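Gosta sim - right gripper stops short of the bowl

Morning Dušan, it's doing it again! I reran the kitchen task on the Koser build and the right arm reaches for the white bowl on the counter, then just hangs there until the 12 second timeout. Left arm's fine. I've cleared the cache and put the June settings back - no change. The log has some 250 joint limit warnings, all from the right elbow. 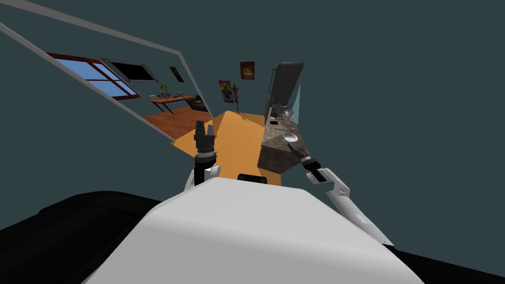
Page last changed: July 1, 2022

Could you check the elbow limits before I run the full 1,000? Ta, Morenike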